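Ticket 3440
Site: Brusbridge Crematorium
Unit: Cremator 2
Reported by: front office
Assigned to: Dede Asante
Priority: High
Status: Closed, monitoring

Reported fault
Secondary chamber drops below setpoint during the first part of the cycle. Low temperature alarm, followed by charge door interlock. Operator cannot load until the alarm clears. Three occurrences in October, all on the second cremation of the day. Cremator 1 not affected.

07:40
Remote login. Alarm history pulled. All three alarms show the same pattern: burner 2 at full demand, temperature falling, oxygen reading high. No flame failure logged. Gas pressure at the meter steady.

08:15
Asked site to hold Cremator 2 and move the morning's services to Cremator 1. Office confirmed one family has been told the ashes will be ready a day later than planned.

10:30
On site. Visual check of secondary air damper. Actuator moves through full travel when driven by hand from the panel. Position feedback on the panel reads 26 percent with the damper fully closed. Should read zero. Suspect slipped linkage or bad feedback pot.

11:05
Linkage cover removed. Clamp screw on the damper shaft loose, shaft marked where the clamp has been turning. The controller was trimming against a false position and letting in too much cold air. This fits the high oxygen reading.

11:50
Clamp cleaned, refitted and tightened. Feedback recalibrated at closed and open. Panel now reads 0 and 100.

12:20
Empty preheat started. Secondary chamber reached setpoint in 102 minutes. Last service record shows a similar time. Oxygen stable.

14:25
First charge after repair. No alarm. Opacity trace normal.

16:10
Second charge, no alarm. Lowest secondary temperature stayed 17 degrees above the alarm point. Interlock released normally at the end of the cycle.

Other findings
Door seal on Cremator 2 worn at the lower left corner. Not a cause of this fault. Replacement quoted separately through Watkins.
Oxygen probe is within its calibration date.
Site is still using the old Ollunow log sheet, which has no column for damper position. Revised sheet sent to the office by email.

Actions
1. Site to record damper position at closed before each preheat until the next service visit.
2. Same clamp to be checked on Cremator 1 and on both units at Brinholm. Same installer, same year.
3. Alarm log to be copied to the emissions file. Reporting to the regulator is with the site manager.

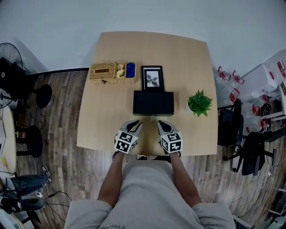
Can Cremator 2 be used for a full day's schedule before the door seal is replaced?

The unit can run a normal schedule with the seal as it is, provided the seal is checked each morning and any smoke or heat at the lower left corner is reported on a new ticket.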